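Workshop notebook, Furnudach bench
April 2024

Good stretch at the two-arm table, so I'm writing it down while it's fresh. For anyone coming in cold: Drurneo is our plan to take the small-parts handover off the packing crew. One arm picks, the second takes the part and sets it down. Up to now a person has done both halves, 1,000 pieces a shift, and Boglárka Jakab says her wrists know the count better than the clipboard does.

Fidel spent the morning on the approach angles. His idea is to bring both grippers in low over the middle of the table and do the pass there, so whoever is standing next to it can follow what's going on. I love this. The old path did the pass way up high and people kept leaning in to look, and then the stop would trip.

The orange and white printed fingers are on the big arm for now. Attila wants to try a softer pad on the tip, and I said go ahead, but write down which print it is this time!! We lost half of last August to fingers with no labels on them. 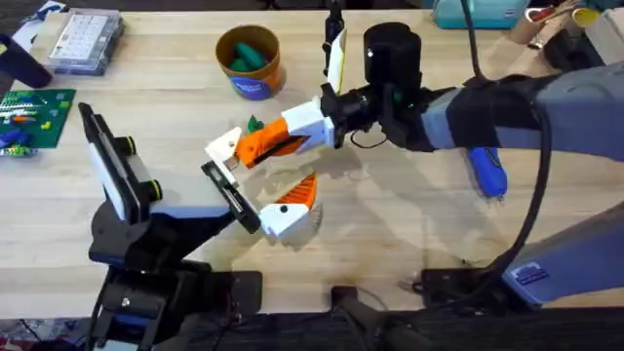

Fingertip to pad over the middle of the table, big arm on the right, black arm on the left.

Ran 40 passes with Fidel's angles and then 157 more after lunch with Imre Bakos at the stop button. Eleven drops in the first batch, nine in the second. So it's getting better, and most of the misses are the same miss: the left side arrives a hair early and nudges the part. That's timing and we can fix timing.

The part I keep thinking about is what Boglárka does all day once this runs. We talked for 30 minutes and she had a whole list going. She wants the sorting checks, because she catches bad pieces by feel and there's never time for it now. She also wants to be the one who teaches new positions, and she should be, she moved the arm by hand twice and got a cleaner pick than mine (a little embarrassing). Béla Sipos is less sure. He asked straight out if two people per shift turns into one. I told him what I know: both names stay on the Stonier line schedule, and I'll ask Győri to put that in writing before we move anything onto the floor.

To do:
Slow the left arm's last move, rerun 40.
Clear more room at the near edge around the clamps.
Attila: pad test, label the print.
Boglárka on the teach mode for a full morning, me just taking notes.
Get the answer for Béla.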